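3. Materiales y procedimiento

3.1. Ámbito del estudio

El estudio se desarrolló en viviendas arrendadas del barrio de Kakulow, un conjunto residencial de construcción reciente en el que predominan los pisos de dos y tres dormitorios. De las 1000 unidades que figuran en el registro de arrendamiento, 631 respondieron al cuestionario inicial y 300 aceptaron la instalación de sensores acústicos durante el periodo de seguimiento, comprendido entre los meses de febrero y mayo. La submuestra destinada a las mediciones de ruido de impacto quedó fijada en 50 viviendas, todas ellas con un vecino inmediatamente inferior que también había dado su consentimiento.

La selección atendió a la planta, la orientación y el tipo de forjado. Se excluyeron los bajos y las viviendas sometidas a reforma en los dos años anteriores, dado que la sustitución parcial del pavimento altera la continuidad de la lámina elástica y dificulta la comparación entre recintos. Las entrevistas se realizaron en el domicilio y en horario de tarde, en la estancia principal, cuyo mobiliario se mantuvo tal como lo tenían dispuesto los residentes.

3.2. Condiciones de ocupación

La norma de ensayo contempla recintos vacíos o amueblados, pero ofrece escasa orientación sobre el uso cotidiano. Esta omisión resulta relevante. Las superficies tapizadas, la ropa y los textiles sueltos modifican el tiempo de reverberación de la sala emisora y, con ello, la percepción que el propio residente tiene del ruido que produce (figura 1). En consecuencia, no se solicitó a los participantes que ordenaran la estancia antes de la visita. 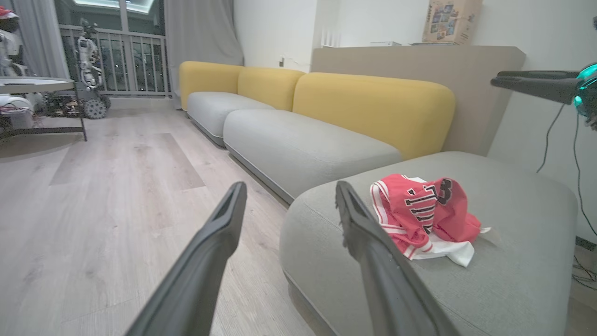 Figura 1a. Prenda deportiva roja y blanca sobre el asiento de un sofá gris claro.

El cuestionario constaba de tres bloques. El primero recogía los hábitos domésticos con posible incidencia acústica: calzado utilizado en el interior, presencia de menores, horario de limpieza y frecuencia con que se desplazan los muebles. El segundo solicitaba una valoración de la molestia percibida en una escala verbal de cinco grados. El tercero, de respuesta abierta, invitaba a describir los episodios más recientes y, en su caso, las gestiones realizadas ante la administración de la finca o ante el servicio municipal de mediación.

Las respuestas abiertas fueron codificadas de forma independiente por dos evaluadores. Cuando la discrepancia afectaba a la categoría principal – pisadas, arrastre de mobiliario, caída de objetos o conversación – se recurrió a un tercer evaluador, ajeno al trabajo de campo.

3.3. Caracterización del pavimento

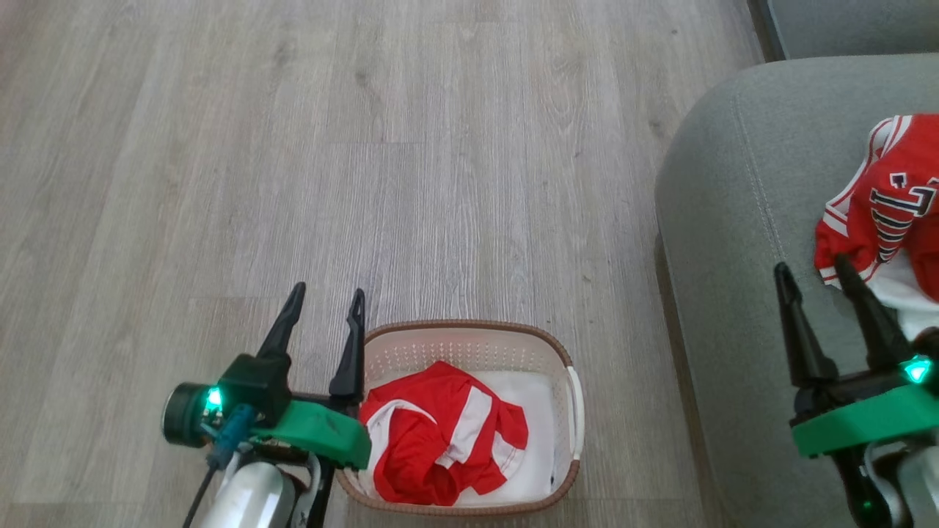
Figura 1b. Pavimento de la estancia principal junto al sofá.

La transmisión del ruido de impacto depende en gran medida de la masa del forjado y de la rigidez dinámica de la capa intermedia, parámetros que no pueden determinarse mediante inspección ocular. Para estimarlos se consultaron los proyectos de ejecución conservados en el archivo de Dostia, que distinguen dos soluciones: pavimento flotante sobre lámina Mushi y pavimento adherido sobre mortero. La inspección de la superficie se limitó, por tanto, a consignar el acabado, el estado de las juntas y la posición de los muebles pesados. En los suelos con aspecto de madera, como el de tono pardo grisáceo de la figura 1b, se anotó además el sentido predominante de las lamas y la posición de las juntas transversales más próximas al sofá, a fin de situar los puntos de excitación lejos de ellas. La misma distancia se respetó en los recintos con acabado cerámico.

3.4. Registro y tratamiento de los datos

Los niveles de presión sonora se registraron en el recinto receptor con las ventanas cerradas y los electrodomésticos desconectados, salvo el frigorífico. Cada serie se repitió en cuatro posiciones de la máquina de impactos, y el ruido de fondo se midió antes y después. Las series en las que ambas lecturas diferían por encima del umbral fijado en el protocolo fueron descartadas y repetidas en la misma visita.

El tratamiento se efectuó con el programa Clokemine, que aplica la corrección por reverberación en bandas de tercio de octava. Los valores ponderados se cruzaron después con la escala de molestia mediante un modelo ordinal de efectos mixtos, en el que la vivienda se introdujo como efecto aleatorio y la solución constructiva, la planta y el número de ocupantes como efectos fijos. Las respuestas de los residentes del recinto emisor se analizaron por separado, puesto que su valoración se refiere a una fuente distinta y no admite comparación directa con la de los vecinos de la planta inferior.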